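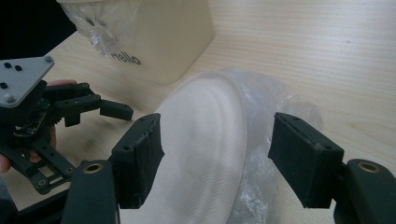 Review: the Trenar 398 transition binder

Search this site
Enter keyword

I left the Army after 6 years and spent the first month at home hunting for paperwork. My discharge papers were in one box, my medical records in another, and my training certificates were mostly at my mother's house. Xiaoyan Xu, who was in my unit and got out the December before I did, told me to buy a Trenar 398 and quit complaining.

It's a zippered binder made for people leaving the service. You get tabbed sections for discharge papers, medical, education, housing and employment, plus 100 clear sleeves and a printed workbook. The workbook has a page for every phone call you make, with a line for the name of the person you talked to. I used that page more than anything else in the binder.

The sleeves are good. They open at the top and hold a few sheets without bulging. The zipper is stiff at the corners and I have to use two hands to get it around. The tabs are paper, and the medical one tore in the second week. I put packing tape over it and it has held.

The employment section is weak. It has a chart for turning military jobs into civilian ones, but the chart leans on infantry and mechanics. I was in supply, and my line said "warehouse." Braulio Huerta at the Varela job center helped me write something better in one afternoon.

I also looked at the Prelia folder. It costs less and has no workbook, and the pockets are too shallow for a full medical file. If your records are thin it would do.

One more complaint: the binder has no lock. Mine has my Social Security number on probably a dozen pages, so it stays in a drawer with a key.

I'd buy the Trenar again, preferably a few months before getting out. Refill sleeves are sold separately and they fit.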